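Food Service Basics, Unit 5: Portion Control
Course handout, Trundville Adult Learning Center
Posted 23 August 2006 by the Food Service Department

Portion control means serving the same amount of each item to every customer. A kitchen that does this well can predict what it will spend. A kitchen that doesn't will run out of soup before the end of lunch, or throw away a pot of it at closing.

Terms you need for this unit

Yield: the amount of finished food a recipe makes, after trimming and cooking.
Portion size: the amount served to one person, by weight, volume or count.
Portion cost: the cost of the batch divided by the number of portions it gives.
Overportioning: serving more than the stated portion size.

Worked problem

A batch of vegetable soup costs $18 to make and is planned for 10-ounce portions. The cook expects 94 portions from a week's batches but the register shows fewer bowls sold, and the pots are empty. There are two places to look. Either the yield was lower than the recipe says, or the servers were filling the bowls too high. Check the yield first — it can be measured in the kitchen before service starts. Simmering with the lid off will lower it, and so will a burner left on high.

If the yield is correct, watch the serving line. An extra ounce in each 10-ounce bowl uses up 10 percent more soup than planned. The customer rarely notices the extra ounce, but the cost sheet does show it at the end of the month.

Serving tools

Ladles are sized by the ounce, and the size is usually stamped on the handle. Scoops are numbered by how many level scoops fill a quart, so a higher number means a smaller scoop. Students mix these two systems up every term. Learn them separately and practice with water before you use food.

Eating spoons are not measuring tools. Their bowls vary too much in depth and shape from one pattern to the next.

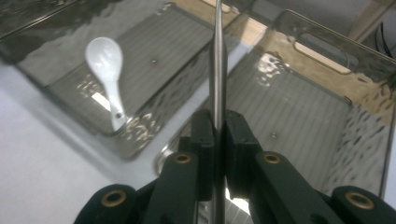 The same goes for coffee cups and soup bowls. A bowl filled "to the line" is only a fair measure if every bowl in the stack is the same model. The Brastness diner case in your reader is a good study of this. The owner replaced broken bowls with a deeper kind over several months, and soup cost went up although the recipe and the price stayed the same.

For next class

Read the Brastness case and the section on scoop numbers. Bring a cost sheet for one recipe you make at home, with the portion size stated in ounces. Use prices from a January receipt if you still have one — otherwise use current prices and say so on the sheet.

Related handouts
Unit 4: Reading a Standard Recipe
Unit 6: Storing and Labeling Leftovers
Kitchen Math Review
How to Fill Out a Cost Sheet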